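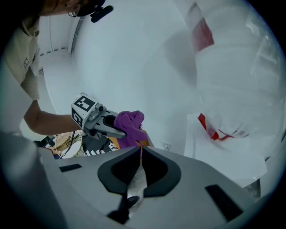 关于我们

塔瓦多(Tavado)是一家做旧衣整理和转送的小公司,办公室和分拣间在同一层楼。我们收居民和单位送来的衣服、布料和小件家居用品,分好类,再交给需要的人或者还能用它们的作坊。分拣靠手,一件一件拿起来看。团成一团的紫色布料、印着白色字母的深色衣服,都要先抖开,看清大小和有没有破损,再决定去处。带抽绳的另放,绳子缺了可以配。圆形编织筐一类的小物件不和衣服混装,单独登记。

公司开办时只有4个人,租了一间旧仓库,每月能处理400公斤。现在每月700公斤,分拣间也换到了现在的地方。收来的东西分3类:能直接穿用的,需要修补的,只能当布料用的。第一类交给伊农(Inon)社区商店,按件低价出售;第二类由我们自己的缝补台处理,换扣子、补线、改裤脚;第三类送到霍尔克斯卡(Horkska)布艺作坊,做成坐垫和布袋。

箱子和透明塑料袋我们反复使用。大件装袋,布料放在白色箱子上待查,查完当天入架。袋口不打死结,下一个人还要打开。

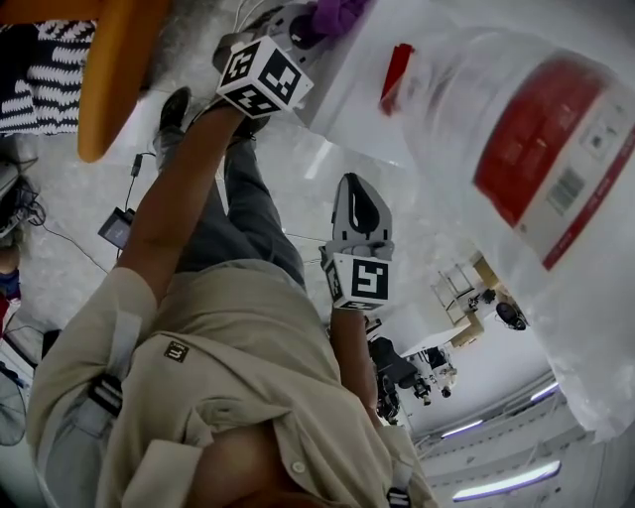
特里安塔菲卢(Triantafyllou)来信说,她送来两袋孩子的旧衣服,本来以为会被整袋收走,后来收到一张清单,哪几件进了商店,哪几件要补,写得很清楚,以后换季还会再送。清单每位送衣人都有,不需要另外申请。

送衣服之前请洗净晾干,掏空口袋。内衣、枕头和受潮发霉的织物我们不收。鞋子请成双系在一起。数量多的可以预约上门,单位捐赠请提前联系,说明大致种类。

分拣间每周四下午开放,可以进来看,也可以留下来一起叠衣服。其他时间请把袋子交到前台,写上联系方式。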